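Foro de Cocina > Conservas y dulces > Membrillo que no cuaja
Página 1 de 1
Temas: 7 respuestas | 392 visitas

marquesa_del_cazo
Buenas. En septiembre me dieron una bolsa de membrillos y he hecho el dulce como siempre, mismo peso de pulpa que de azúcar y el zumo de un limón. Lleva en la nevera desde anteayer y se corta, pero se dobla por la mitad al levantar el trozo. ¿Lo vuelvo a poner al fuego o lo dejo secar?

Tomasín_Hunis
¿Cuánto lo cociste? ¿Y pesaste la pulpa antes o después de hervir la fruta?

marquesa_del_cazo
40 minutos desde que empezó a hacer burbujas. La pulpa la pesé ya hervida y pasada por el pasapurés. Aún me queda fruta verde para otra tanda.

Thenmozhi Suvarna
Pulpa hervida, entonces llevaba mucha agua. Yo hiervo los membrillos enteros y con piel, los dejo escurrir en el colador toda la noche y peso por la mañana. Con eso cuaja casi siempre.
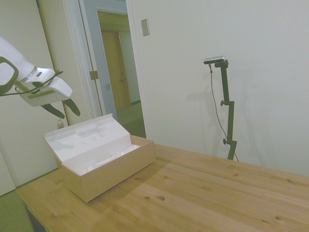
La fruta que todavía está verde no la cuezas, déjala madurar. Tiene que ponerse amarilla del todo y soltar la pelusa al pasarle un paño. Yo la guardo en un cuarto fresco, sin que se toquen unos con otros, y me vale una caja de cartón con tapa y bien de papel blanco arrugado por dentro, hasta el borde, como la de la foto. La tapa la dejo levantada para que no cojan humedad. En unos 14 días suelen estar.

Tomasín_Hunis
Yo no los guardaría con papel blanco, mejor de periódico. Y la tapa cerrada, que si no huele toda la casa.

Thenmozhi Suvarna
A mí el olor me gusta. Cada uno que lo haga como quiera.

pepa_fogones
Para la tanda que ya está hecha, así lo arreglo yo:

1. Sacar el dulce del molde, trocearlo y ponerlo en la cazuela con 2 cucharadas de agua.

2. Fuego bajo y remover con cuchara de palo hasta que al pasarla se vea el fondo y tarde en cerrarse. Si usáis el robot Tekcombe, sin el cubilete, para que salga el vapor.

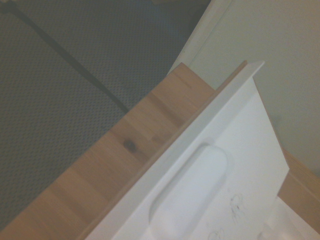
3. Volcar en molde forrado con papel de horno, alisar y tapar con un paño. Nada de film mientras esté caliente.

4. Esperar al día siguiente para desmoldar.

marquesa_del_cazo
Gracias, Pepa. No tengo Tekcombe, lo haré en cazuela. ¿No se oscurece mucho al cocerlo otra vez?

pepa_fogones
Algo sí. El sabor no cambia. Si lo quieres claro, la próxima vez no lo tapes durante la cocción y quita el corazón antes de triturar.
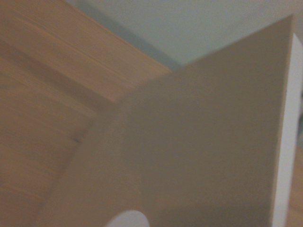
Otra cosa es el molde. Los que son muy hondos tardan más en secar por el centro y parece que no ha cuajado. Yo compré unos bajos en Pruvby y salen bloques de dos dedos, que además se envuelven mejor.

Tomasín_Hunis
No estoy de acuerdo con recocer. Lo que se recuece se queda gomoso. Si se corta, está cuajado, solo le falta secar. Desmóldalo, ponlo sobre una rejilla y dale la vuelta cada noche. El mío está así una semana y se corta con un Sabatier viejo sin que se pegue.

pepa_fogones
Si se dobla al levantarlo le falta fuego. Secar solo seca por fuera.

Thenmozhi Suvarna
Marquesa, haz la mitad de cada manera y nos cuentas.
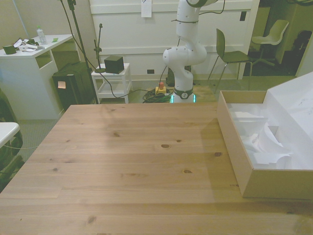 Caja de cartón abierta, con papel blanco dentro, sobre mesa de pino.

marquesa_del_cazo
He recocido la mitad esta tarde. La otra está en la rejilla. La fruta verde ya la tengo en una caja de zapatos, con papel de periódico porque no había otro. ¿El paño lo pongo también encima de la rejilla o la dejo al aire?

Tomasín_Hunis
Al aire, salvo que tengas moscas.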